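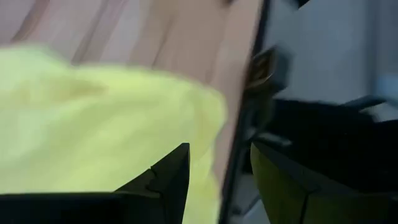 What is Grornell launching?

A mentoring program for people who manage sales reps for the first time, and I get to run it! I'm Thérèse Cormier, head of learning at Grornell, and I've wanted to do this since my own first year in charge of a team (I was a great rep and a pretty hopeless boss).

The program is called Witwood and bookings open today, 2018-04-22. We ran a pilot in February with the team leaders at Maltenska. Each of them was paired with an experienced manager for 8 weeks, with one call a week and a monthly visit if both sides wanted it. Most of the talk was about the awkward stuff, like giving feedback to someone who used to sit at the next desk, or what to do with a rep who's gone quiet.
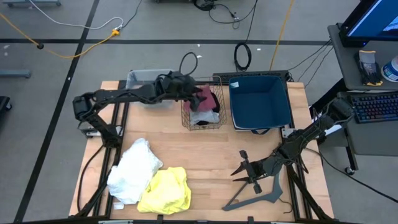
How much does it cost to join?

It's $3000 per manager, and that covers the mentor, the workbook and a 90-minute wrap-up with the manager's own boss.

We can take up to 20 people in the first intake. Huw Skyrme and Edileuza Vieira are both mentoring, and I couldn't be happier about that – they've each led field teams and phone teams, and they're very good listeners. 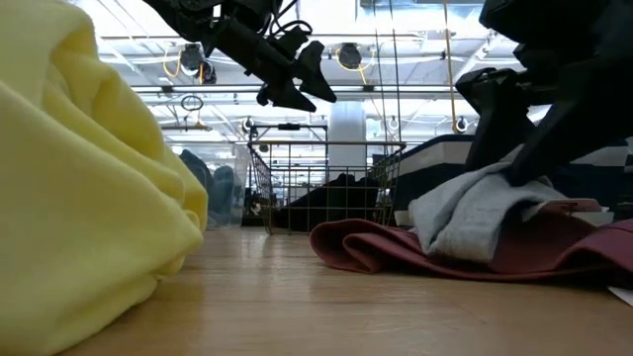

Tahsin Weerakoon, who looks after the team leaders at Maltenska, told me: "My new managers stopped bringing me every little problem. They'd already talked it through with someone."

If you'd like a spot for one of your people, or you just want a chat about whether it suits them, get in touch with Torquil Rankin in our bookings office.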